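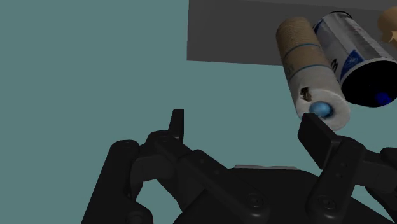
Open day at Zorkside, how much of the robot demo should I believe?

Went to the Noltodetti open day at Zorkside on Monday with my brother-in-law, who wants one of these for his packing shed. Half of it was a simulation on a big screen and half was a real arm in a pen. The simulated one went through 600 grasps while we drank our coffee. The real one did 4 picks and then they stopped for lunch. The sales guy said the two were "basically equivalent." Are they? He wants a deposit by the end of the month.

Godelieve Vandenberghe

No. I've sat through a lot of these. A simulation is fine for checking reach and whether the fingers clear each other, and I wouldn't buy anything without one. But friction, squashy packaging and bad lighting are all whatever somebody typed in. Ask how many of the 600 failed. If they say none, ask to see the settings.

Then take a box of your own stuff - the ugly, dented stuff - and ask for 20 picks on the real arm with you choosing the order. We did that with Beyene before signing and 2 got dropped. I could live with that, and at least I knew. Don't pay a deposit first.

palletpete

my cousin has a Ukau one and its ok. loud

shed_owner_dan

I was there Monday too, the afternoon session. The real arm ran longer after lunch but they only gave it the same few boxes, always facing the same way. I asked to turn one around and was told maybe next time. Coffee was good.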